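À propos de Rillska

Rillska est un atelier de tri, de lavage et de pliage de textiles pour la maison. Des plaids, des couvertures, des jetés de lit, quelques tapis quand on insiste. Les gens nous les confient parce que leur machine est trop petite, parce qu'ils déménagent, ou parce qu'ils ont hérité d'une armoire et qu'ils n'osent plus l'ouvrir. Nous l'ouvrons à leur place. C'est un métier, paraît-il.

La maison a été montée par Dale Hiebert et Zachary Sutherland, qui s'étaient rencontrés chez Vachon, au rayon linge de lit, où l'un repliait ce que l'autre dépliait pour les clients. Au bout de 7 ans de ce régime, ils ont loué un local rue Drolham avec deux tables, une essoreuse d'occasion et une idée assez vague de ce que coûte l'eau chaude. Ils ont été renseignés dès la première facture.

Nous sommes aujourd'hui cinq à l'atelier, et il nous passe 900 pièces entre les mains pendant la saison, qui commence en septembre, le matin où tout le monde a froid en même temps. Le reste de l'année est plus calme. On recoud des bordures, on répare des franges, on discute du bon sens du pli.

Sur ce dernier point, la direction est divisée. Dale plie en trois puis en deux. Zachary roule. Chaque client peut indiquer sa préférence sur le bon de dépôt, et ceux qui laissent la case vide reçoivent le pli de la personne qui était devant la table ce jour-là.

Le motif ne fait pas le tri

On nous demande souvent si nous classons par couleur. Nous avons essayé. Le système a tenu jusqu'au premier arrivage où tout était orange, brun ou rouge, c'est-à-dire jusqu'à l'automne. Un brun rougeâtre et blanc à gros blocs, des touches de corail, de l'orangé sur fond sombre : mettez cela sur la même table et la pile « tons chauds » devient la seule pile. Nous classons donc par matière et par épaisseur, et nous laissons les motifs se débrouiller entre eux.
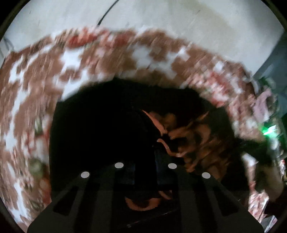

Comment se passe un dépôt

Vous arrivez avec vos sacs, vous les videz vous-même si vous y tenez, et nous regardons chaque pièce avec vous. Nous cherchons les étiquettes (souvent coupées), les accrocs (souvent niés) et les poils de chat -- ceux-là, personne ne les a jamais vus avant nous. Le bon est rempli sur place. Ledeo, le logiciel qui nous sert de registre, imprime ensuite un numéro par pièce, parfois deux quand il est de bonne humeur.

Puis vient le secouage. Il se fait à la main, au-dessus de la grande table, et c'est la seule étape pour laquelle nous n'avons jamais trouvé de raccourci. Un plaid se prend par un bord, se soulève, se retourne. On découvre alors ce qui était dessous, et c'est en général un autre plaid.

Les goûts des foyers sont d'ailleurs une source d'étonnement que nous gardons pour nous, à l'exception de cette page. Les roses voisinent très bien avec le noir. Prenez une couverture toute douce à fond crème, grandes fleurs roses, saumon et rouille, feuillage vert éteint, et jetez dessus un tissu noir couvert de lignes orange qui s'enroulent dans tous les sens, avec un cœur au milieu.
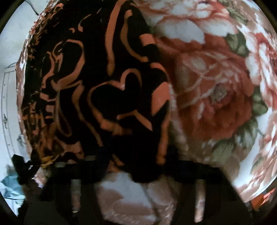 Zachary soutient que ce genre de voisinage finit par vous plaire, à force. Dale attend. Dans les deux cas, la pièce imprimée et la pièce pelucheuse partent chacune de leur côté : la première sur l'envers, la seconde seule, à basse température et sans adoucissant, qui aplatit le poil et nous vaut des courriers.

Le séchage se fait à plat pour les mailles, sur fil pour le reste. Nous ne repassons pas les couvertures. Nous avons accepté une fois, pour faire plaisir, et la cliente a eu la délicatesse de ne jamais en reparler.

Ce que nous ne faisons pas

Les couettes en plume, les rideaux doublés, les tapis qui tiennent debout tout seuls. Pour ces derniers, nous avons une adresse à vous donner et beaucoup de compassion.

Nous trouver

L'atelier est rue Drolham, au fond de la cour, porte de gauche. Celle de droite est un cabinet dentaire, où l'on a déjà reçu plusieurs de vos édredons. Les dépôts se font le matin jusqu'à midi, les retraits l'après-midi. Apportez votre bon, et un sac plus grand que celui de l'aller : une couverture propre reprend toujours un peu de volume.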